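Learning to make a bed, one pillowcase at a time

By our reporter, 4th February

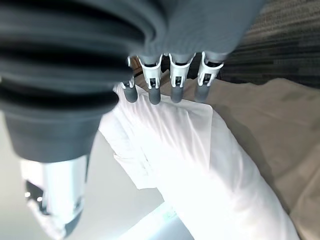
I have never been good at making a bed. My mum gave up on me when I was still in primary school, so it was a bit rich that I spent yesterday afternoon trying to teach the job to a robot at the Tarnurard workshop, out past the old wool stores.

The crew there have been at it since June. What they want is a machine that can tidy a room in a motel or a nursing home, and their way of getting there is to have a person do the job through the robot, over and over, until there's enough on record for it to have a go by itself. You put on a pair of gloves, you move your fingers, and the robot's fingers move. That's the theory anyway. My first go, I reached for a pillow and gave it a sort of slow karate chop.

"Everybody does that," said Tiziana Zanetti, who runs the sessions and was very kind about it. "You're used to feeling when you've touched something. With the gloves you have to look, and looking is slower than you'd think."

She's right! I kept stopping short because I thought I'd made contact, then pushing too hard because I hadn't. The trick she showed me is to bring all the fingers down together near the edge of the cloth, wait a beat, and only then start to close them. If you pinch straight away you get a tiny bit of fabric, it slips, and you're back to the start. (I was back to the start a lot.)

The project is called Doker, and the target for bedding is 300 good demonstrations. They had passed 100 when I turned up and I'd love to tell you I bumped the number along nicely. I did six. Tiziana kept three of them, and I suspect she was being generous with the third, where the pillow finished up square on the bed but facing a direction no sleeper would choose.

White linen is the hard stuff, apparently. Under the lights it glows, and the creases that you and I would use to tell where one layer stops and the next one starts get washed right out. Yevhen Dovhaniuk looks after the recording side and he'd happily ban white altogether, except that every motel in the country seems to buy it. He has been turning the lamps down bit by bit and mixing in coloured covers, and he saves the sessions where the operator gets into a muddle as well, provided they get themselves out of it again. A folded-over corner that you notice and fix is worth having, he reckons, because the robot will meet plenty of those.

I asked whether it wouldn't be easier to just grab the arm and push it through the motions. They do that too, for simple things like opening a drawer. You stand beside it, take hold above the wrist and walk it along, and it plays the movement back to you. For cloth it doesn't work so well, Yevhen told me, as you can't steer every finger with your own hands wrapped around the arm, and you end up leaning on the mattress and wrecking the thing you were trying to show.

So it's gloves for the bedding, and the gloves are tiring. Your shoulders go first. I was sore after my half dozen and Tiziana does hour after hour of this, with a break for tea whenever her fingers start getting sloppy. She says she can spot her own late-afternoon recordings from the way the hand hovers.

Late in the day they let me sit down with a cuppa and watch the robot try it with no one in the gloves. It came down on the pillow slowly, fussed at the edge, let go, had another think and got hold of it. Then it dragged the whole pillow sideways and parked it halfway down the bed. Yevhen wrote something in his notebook. Tiziana said it was better than last week's effort, which had gone over the side.

The next stage is a spare room at the Negri guesthouse in Urngate, where the owners have offered the team a bed to practise on between bookings. There are stairs, a sloping ceiling and a doona that Tiziana describes as enormous, and she's still working out how to get the robot up there. Sessions at the workshop will carry on in the meantime, and they're after more people to take a turn in the gloves. You don't need any experience, or even to be any good at making beds. Ring the Tarnurard front desk and ask for Tiziana, and wear a loose shirt.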